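Rakuvari Snack Tables
Frequently asked questions
Last updated Aug 20, 2024

These are the questions we get most from offices and workshops that have one of our snack tables, or are thinking of getting one. If yours isn't covered, write to Ilham Kabbaj on the accounts desk and she will pass it to the right person.

What comes with a snack table?

The standard set is a clear acrylic tiered rack for bottles, a beige rectangular tray for cakes and small packets, and a white wire-mesh basket. You supply the table. We bring the stock on the first visit and set everything out with you.

The rack goes at the back, in the center. The tray goes in front of it where people can reach it without leaning over the bottles. The basket can stand at whichever back corner suits you. Most sites pick the corner farthest from the door.

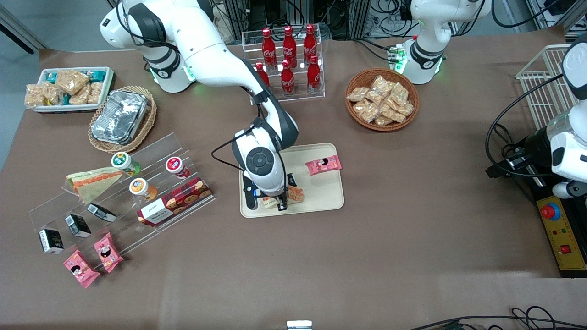
Six bottles of Coca-Cola on the tiered rack, with a cake slice and a snack packet on the tray.

How many bottles does the rack hold?

Six in the standard layout, three on the rear tier and three on the front tier. The rear tier is higher, so the labels at the back can still be read. Turn the logos to the front when you refill. Please don't lay bottles on their sides across the top of the others.

Can we put cans on it?

Yes, but keep cans to the front tier. Taller bottles should stay at the back or people knock them reaching past.

Do we have to stock Coca-Cola?

No. You can have any soft drink on the current order list, or water. If you want two kinds, we suggest one kind per tier. A mixed tier tends to get refilled with whatever is nearest the top of the box, and after a week it doesn't match the order sheet.

What should go on the tray?

Single wrapped items: cake slices, cookies, small snack packets. Lay them flat with the printed side up. Leave some space between items so a person can pick one up without handling the rest. The tray is not meant for unwrapped food. If you are putting out fresh pastries or cut fruit for a meeting, use your own plates.

How many snacks should be out at one time?

It depends on how often someone can refill. With one refill a day, fill the tray in a single layer. If someone passes the table several times a day, a few items at a time is enough and looks tidier. Sikthorpe, one of our larger sites with 400 people over two shifts, keeps very little on the tray and tops it up at each break.

What is the wire basket for?

Light, bulky things that take up too much room on the tray, such as bags of chips. Some sites use it for returned items or for napkins. It is not strong enough for full bottles.

What size of order can we place?

The smallest order is 30 items, in any mix from the list. The largest we can bring in one delivery is 1,000. Above that we split it into two visits. Orders for September need to reach us before the end of August if you want them on the first delivery of the month.

We ordered 400 and counted 396. What now?

Tell us within two working days and we will add the missing four to your next delivery. We don't make a separate trip for shortages that small. Check the bottom of the carton first, as cake slices sometimes slide under the flap. Send counts to Jagadeesh Gowda in the stockroom, with the delivery note number.

How do we clean the rack and tray?

Take everything off before you start. Use warm water, a drop of dish soap and a soft cloth on the rack. Glass cleaner with ammonia in it will cloud acrylic over time, and so will scouring pads. Dry it straight away if your water leaves marks. The tray can be washed in a sink. Let it dry fully before wrapped food goes back on it.

The basket only needs a wipe along the bars. Do the corners with an old toothbrush if crumbs have built up.

How much of the table should we leave clear?

Enough in the middle to set down an open carton while you unpack it. Move the tray first, put the carton down, fill the rack, then bring the tray back. If the table also has equipment on it, keep drinks and packets away from the controls, and make sure a stop button can be reached without moving anything. Loose power cables should be pushed to the side before you put a carton down.
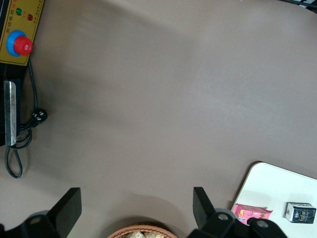 Can we move the rack while it is full?

No. Take the bottles off first, front tier before rear. Lift the rack from underneath with both hands. Don't carry it by the top tier.

What happens to items close to their date?

Our driver checks dates at each delivery and takes back anything with less than a week left. Between visits, please put older stock at the front of the tray and newer stock behind it. Anything already past its date should be thrown out and noted on the sheet, and we will credit it.

A bottle leaked. Do we need to replace the tray?

Usually not. Rinse it the same day and it should come clean. If the surface has gone sticky or has lifted at a corner, ask for a new one. One replacement tray a year is included. Replacement racks are charged at cost.

Can we label the shelves?

Yes. Use removable labels on the front edge of each tier. Permanent tape leaves glue on the acrylic that is hard to get off.

Who do we contact?

Orders and changes: Ilham Kabbaj
Short deliveries and returns: Jagadeesh Gowda
Replacement racks, trays and baskets: Nuala Keane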